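How to Polish Brass So It Stays Shiny

I love old brass. Candlesticks, planters, lamp bases, that heavy umbrella stand your aunt wants to give away... if it's dull and brown, I want to clean it! And the good news is you can get a lovely glow at home in an afternoon with stuff you probably already have.

First, check that it's really brass. Hold a magnet to it. If the magnet grabs, you've got plated steel or iron, and hard rubbing can take the plating right off, so stick to soapy water. No pull? Carry on.

What you need

Dish soap and warm water
White vinegar, salt and flour
2 soft cotton cloths (old T-shirts are great)
An old toothbrush
Paste wax

Step 1. Wash it. Dust is gritty and it scratches, so get all of it off before you rub anything. Dry well.

Step 2. Mix the paste. Dissolve a teaspoon of salt in half a cup of vinegar, then stir in flour until it's like thick pancake batter.

Step 3. Spread it on and wait 15 minutes. Go longer on really brown spots, but keep an eye on it, as vinegar left too long can turn brass a bit pink.

Step 4. Rinse with warm water and dry right away. Use the toothbrush to get paste out of seams and lettering (I always miss some).

Step 5. Buff. This is the fun part! Small circles first, then long straight strokes from top to bottom. Tall round pieces are easiest standing up on something that turns, so you can work on the side facing you.
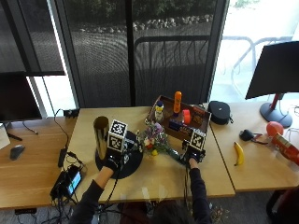 A tall, shiny gold cylinder on its round black base.

Step 6. Wax. Put on a very thin coat, give it 14 minutes or so to haze over, and buff again with the clean cloth. Don't skip this one, it really slows the tarnish down.

If your piece was lacquered, none of this will do much until the lacquer comes off. I'll cover that in another post, along with the lamp I bought in March and still haven't finished.

Posted 09/07/2022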